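So I've given up on keeping the sourdough starter on the bench. May has been freezing at our place, and at 5 in the morning the kitchen is colder than the fridge (I checked!). Giuliana Lozano from down the road reckons hers doubles overnight on top of the hot water system, so I tried that, and woke up to a lovely grey puddle. Too warm, apparently.
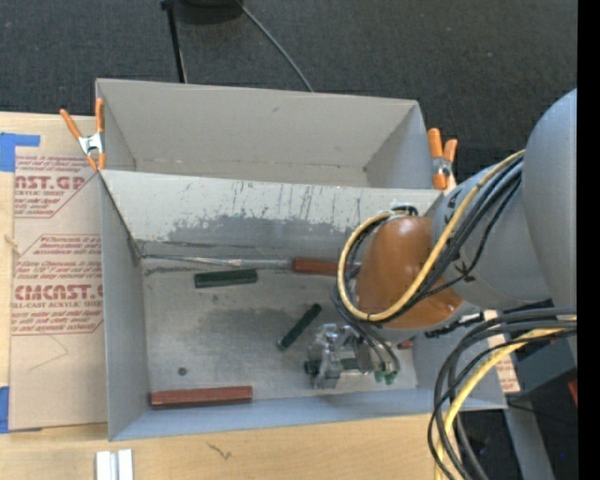

Two compartments, orange clamps on the sides.

Anyway, the new plan is a smaller jar, 30 grams of starter, rye flour instead of white, and a tea towel wrapped round the lot. First loaf came out a bit dense but the flavour was gorgeous, and we had half of it with Vegemite before it had even cooled. Trying a longer prove next!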